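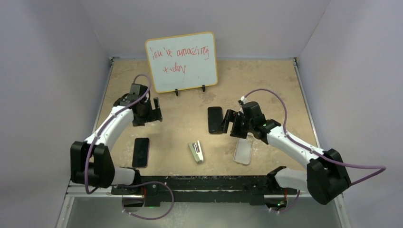

双臂工作单元的感知软件在投入使用之前，须先完成各路相机的时间对齐、工作区域裁剪与遮挡掩膜配置，三者缺一，后续规划模块所得到的物体位姿即不可靠。本页说明如何使用 Brumby 感知组件与 Trasov 规划器完成上述配置，适用于由 Gukano 提供技术支持的双臂工位。配置中最常见的错误，是将固定布置当作可操作物体处理。工作台后部靠左立着的黄框小白板，上有红色手写字迹，其轮廓清晰、对比度高，检测器极易给出高置信度的候选框；台面上的手机、订书机和透明保护壳则需要保留在候选范围之内。两类对象须在配置文件中分别登记。

适用范围与前提

阅读本页的人员应已完成机械臂的零位校准，并具有修改工位配置文件的权限。本页不涉及夹爪的机械安装，也不涉及控制器固件的升级。固件升级事宜另见控制器维护手册。

操作开始前，请确认下列条件已经满足：
控制器处于待机状态，两臂的使能信号均已断开；
固定相机与腕部相机均可在设备列表中查到；
现有配置已导出备份，备份文件与工位编号一致。

第一步：统一时间基准

固定相机与腕部相机的图像须使用同一时钟标注时间。请在 Brumby 的同步页面选择“主机时钟”，将采样周期设为 33 毫秒，并关闭各相机自带的时间戳。关节状态的发布周期可以更短，但不得长于图像周期，否则插值所得的腕部位姿会落后于图像。

完成设置后，令单臂以低速作往返运动，记录图像与关节状态，再运行对齐检查工具。工具将输出两条曲线，一条来自图像中静止特征的位移，另一条来自关节状态推算的相机位移。两条曲线的峰值应当重合。若存在固定偏移，将偏移量填入对应相机的 delay 字段，重新加载配置后再检查一次。左右两臂应分别检查，不得以一臂的结果代替另一臂。

时间差超过 200 毫秒的观测一律丢弃，不参与融合。该阈值写在融合模块的配置中，请勿在单路相机的配置中重复填写，重复填写时以单路配置为准，容易造成两臂行为不一致。

第二步：处理运动中的腕部图像

腕部相机随夹爪移动，曝光期间的位移会使台面纹理模糊，边缘响应随之下降。
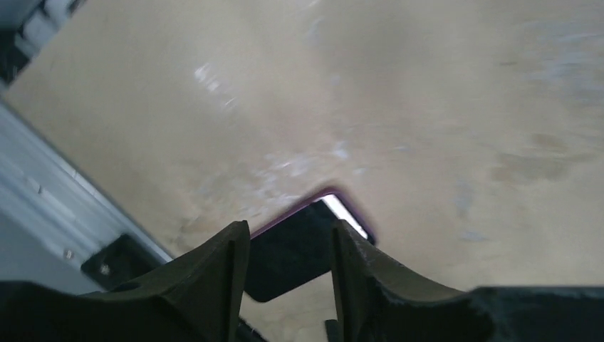 瓦伦特（Valente），11月

以下设置依据瓦伦特工位的现行配置整理，其他工位采用前应核对相机型号与安装角度。

靠近目标时，腕部画面的下缘大部分由夹爪占据，目标手机位于两指之间，左侧另有铝型材导轨进入视野。导轨与台面的交界是一条清楚的直线，若不加限制，边缘检测会把它与手机的长边混淆。应在工作区域裁剪中以机器人基座坐标系定义台面多边形，再投影到各路图像。多边形应沿导轨内侧收进少许，使导轨及其上的支架、螺钉均位于区域之外。

台面本身的白色划痕和褐色斑迹不宜通过裁剪排除，原因在于这些痕迹可能与物体重叠。请启用“背景参考”选项，在台面清空后由固定相机采集参考图像，供检测器比对。台面清洁或更换后，参考图像须重新采集。

模糊判定采用图像梯度的方差。低于下限的帧标为 blurred，只用于粗略跟踪，不得触发抓取。下限值应在机械臂静止与低速两种状态下分别取样后确定，并写入 motion_gate 一节。调整时先改下限，再改曝光时间。曝光缩短会使黑色物体的细节减少，手机屏幕关闭时尤其如此。

第三步：建立夹爪掩膜

夹爪掩膜用于告知检测器哪些像素属于机器人自身。固定形状的掩膜只适用于不活动的部分，手指部分须随开合量变化。建立步骤如下。

1. 将夹爪完全张开，在腕部图像上勾画主体与两指轮廓，保存为 open。
2. 将夹爪完全闭合，重新勾画，保存为 closed。
3. 在掩膜工具中载入上述 2 个轮廓，选择按开合量插值。
4. 使夹爪停在中间位置，检查掩膜边界是否越过手指内侧面。

掩膜宜略大于夹爪主体的外缘，但在手指内侧应当贴紧。内侧过宽时，目标被夹持前的最后一段距离内会有相当一部分像素遭到剔除，

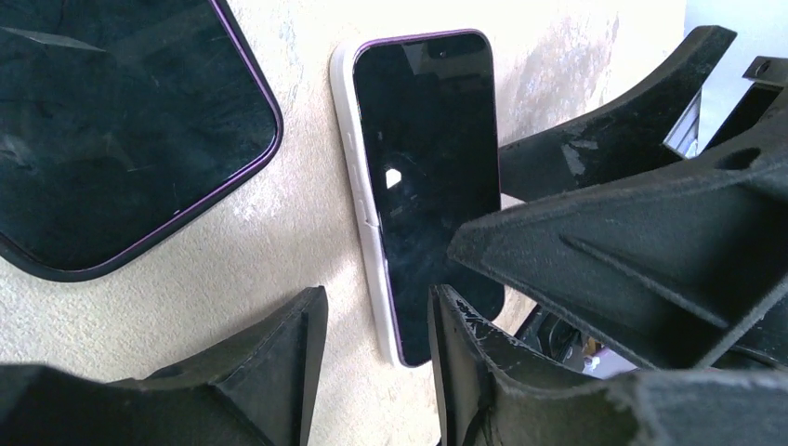
检测框因此向外漂移，规划器据此给出的闭合位置也会偏向一侧。遇到这种情况，应先缩小内侧掩膜，不要通过修改抓取偏移量加以补偿。补偿量只在某一朝向下有效，物体旋转后误差即会重新出现。

夹爪材料的表面磨损会改变其在图像中的亮度，因此掩膜一律由几何轮廓生成，不采用颜色阈值。保养后如更换手指，应重复本步骤的全部操作。

第四步：区分屏幕、边框与反光

手机类物体的屏幕为高反光面，深度值经常缺失，外观也随观察角度变化。Brumby 对此类物体采用边框优先的位姿估计，即先拟合外轮廓，再由轮廓推定平面。请在物体登记表中将 surface 设为 glossy，并填写带壳与不带壳两组外形尺寸。两组尺寸共用一个物体编号，由检测器根据轮廓自行选取。

单独放置的保护壳应另行登记。透明壳体的轮廓不连续，置信度普遍偏低，请勿为了提高其检出率而下调全局阈值，应在该物体的条目下单独设置。

同一画面内出现多个外观相近的物体时，须启用实例跟踪。跟踪编号由固定相机分配，腕部相机只继承编号，不得新建。腕部画面仅能看到物体一角时，相应观测标为 partial，只更新位置，不更新尺寸。

第五步：向规划器发布场景

感知结果确认无误后，方可向 Trasov 发布。场景文件分为静态与动态两部分。墙面、导轨、白板及其支脚属于静态部分，按碰撞体登记；台面物体属于动态部分，由感知组件持续更新。白板较薄，碰撞体应向前后各留出余量，手臂连杆上方的线缆也应以包络体表示，包络体随对应连杆运动。

双臂共用台面时，应在 Trasov 中设置共享区域锁。任一手臂进入共享区域前须先取得锁，离开后释放。请将锁的等待上限设为 2 秒，超时后由请求方退回预备位置，并在日志中记录 lock_timeout。频繁出现该记录时，应检查任务分配，勿单纯延长等待时间。

物体被夹持后，须由动态场景转为夹爪附着物。此时固定相机仍可能在原位置附近给出检测结果，融合模块应以附着状态为准，直至规划器收到释放信号。附着物以略倾斜的姿态贴近台面时，允许其下缘与台面接触，请将这一对接触写入 allowed_contacts，否则规划器会报告起始状态碰撞。
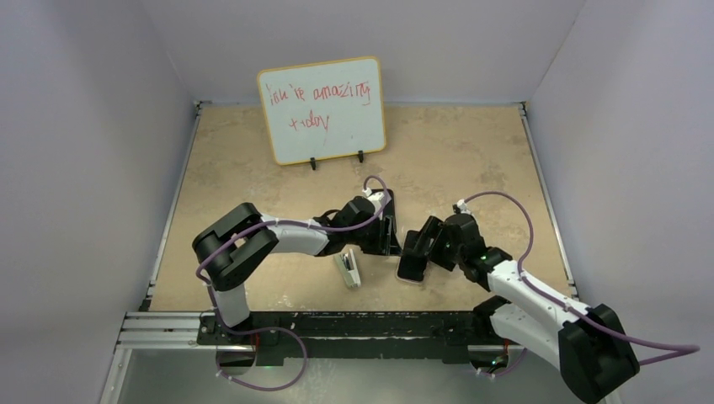 验证与签认

验证在低速模式下进行，操作人员应位于急停按钮可及之处。请依次检查：固定相机画面中的白板未被列为候选物体；两臂夹爪在任意开合量下均未产生误检；手机在带壳与不带壳时编号保持一致；附着与释放后场景中没有残留的重复物体。

任一项未通过，应返回相应步骤修改，修改后从该步骤起重新执行，不得只重做未通过的一项。日志文件与配置文件一并存入工位目录。

配置签认由感知软件负责人 Sorcha Horgan 办理。提交时应附上对齐检查曲线、掩膜轮廓文件和场景文件，材料于每周二集中审核。未经签认的配置只能在低速模式下加载。

常见问题

加载配置后腕部相机无观测输出。多数情况下，裁剪多边形的顶点顺序有误，投影后的有效区域为空。请在可视化页面打开区域叠加，按逆时针方向重新填写顶点。

手机位姿在夹爪接近时突然翻转。请检查 surface 字段是否仍为默认值。默认值下系统会采用屏幕深度，反光处的错误深度足以使平面法向反转。

订书机的朝向相差半圈。其外形前后相近，仅凭轮廓难以区分，请在登记表中为该物体启用顶部条带特征，并由固定相机确定朝向。

规划器报告线缆包络体与自身连杆碰撞。请在自碰撞表中将包络体与其所附连杆列为忽略对，对另一手臂的检查应予保留。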